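La tour de Bulholm

Bon, je vous préviens, cette histoire commence par une panne et une bouilloire. J'habitais encore à Bulholm, au-dessus de la boulangerie, et je venais de promettre à ma tante que je sauverais le roman de mon oncle. 614 pages ! Toute une vie de phares et de harengs, tapée à deux doigts sur une grosse tour grise achetée d'occasion à la coopérative de Lunde. Et la tour ne démarrait plus. Elle soufflait un coup, comme quelqu'un qui va parler, et puis rien.

Moi, les ordinateurs, je les ai toujours réparés en parlant. Je leur raconte ma journée, je tape un peu sur le flanc, je débranche, je rebranche. Cette fois j'ai parlé pendant trois soirs (ma voisine du dessous a cru que j'avais rencontré quelqu'un). J'ai même téléphoné chez Mindine, où un monsieur très poli m'a demandé 400 couronnes pour y jeter un œil et 500 de plus s'il devait ouvrir. J'ai demandé comment on jetait un œil sans ouvrir. Il a raccroché.

Alors je l'ai ouverte moi-même. Le panneau a cédé d'un coup, avec une odeur de grenier et de poussière chaude, et j'ai pensé à mon oncle qui fumait la pipe à côté en cherchant ses adjectifs. Il y avait sûrement un peu de son tabac là-dedans. Je n'ai pas osé souffler tout de suite.

À l'atelier de Tanby, où l'on m'a prêté un bout d'établi, j'ai pris mon courage et j'ai tout noté sur une enveloppe : quel câble allait où, dans quel sens tournait quelle vis. J'ai retiré le processeur en retenant ma respiration. Un carré de rien du tout, que j'ai posé dans une soucoupe comme une dent de lait. 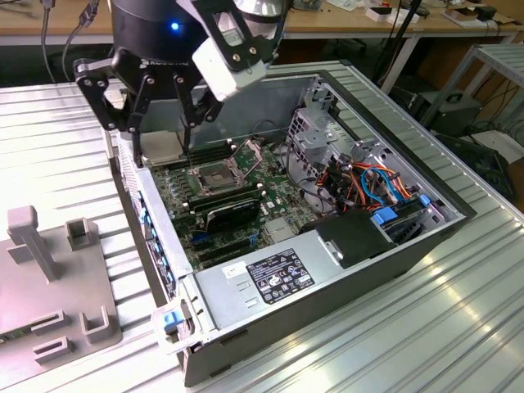 Solveig trouvait que je m'y prenais à l'envers, qu'on commence toujours par sortir le disque, surtout quand c'est un roman qu'on cherche, et que le reste peut bien attendre dans sa soucoupe. Elle avait raison, bien sûr, mais j'étais vexée et j'ai continué à regarder la carte verte comme on regarde une ville depuis un avion, avec ses rues, ses petits entrepôts noirs, et cette place vide au milieu.

J'ai fini par sortir le disque. Je l'ai enveloppé dans mon écharpe et je suis rentrée à pied, par le port, sans rien raconter à personne. En octobre, ma tante m'a rappelée pour savoir si l'histoire finissait bien. Je lui ai dit que je n'en étais qu'aux harengs.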